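Grulport Laundry Set – data card

Maintained by the Dranley student robotics club. Release date: Thursday, October 12, 2023.

Summary
Grulport is a small set of teleoperated laundry recordings made for the club's manipulation project. It covers one task family: reaching into a front-loading washer and taking the load out. Two operators shared the work. There are over 800 episodes in this release.

Contents
Each episode folder holds the head camera video, joint positions, gripper state and a one-line text instruction. Video and joint logs share a clock. Episodes shorter than 3 seconds were dropped before numbering, so the index has gaps. Do not renumber.

Collection
Every episode starts with the washer door already open. The arm enters through the door opening and works toward the back of the drum, where small loads tend to collect. Operators were told to keep the elbow outside the gasket and to abort on contact with the glass. Aborted runs are kept under a separate flag.
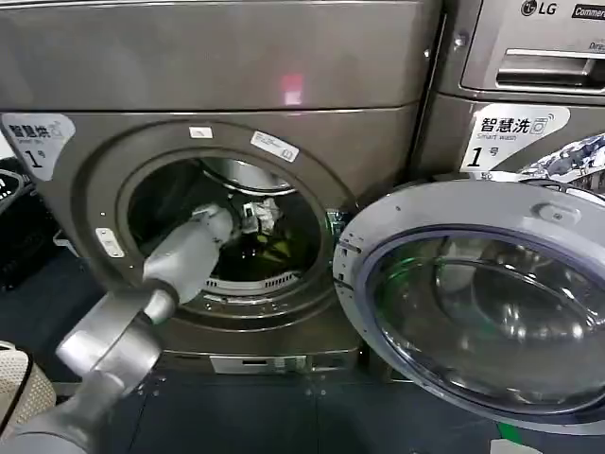
Gauthier, reviewing the draft card, asked why success is a single yes or no when half the bundle can stay behind in the drum. A partial grasp followed by a clean second reach should score higher than a miss, according to the same note, and anyone training on the flag alone will learn very little from the hard episodes.

The flag stays binary in this release. A grasp count per episode has been added to the metadata file, and a per-item label is planned for January.

Known issues
– The gripper is often hidden by the fabric at the moment of closing. Use gripper state for the contact time.
– Reflections on the door glass upset the depth estimate in some episodes.
– Socks are underrepresented. Towels are not.

Splits
Train, validation and test are split by load, with 5 loads held out for test. Do not mix episodes from one load across splits.

Tools
The loader is in the Tostodura repository, under readers. Older copies of the loader ignore the abort flag.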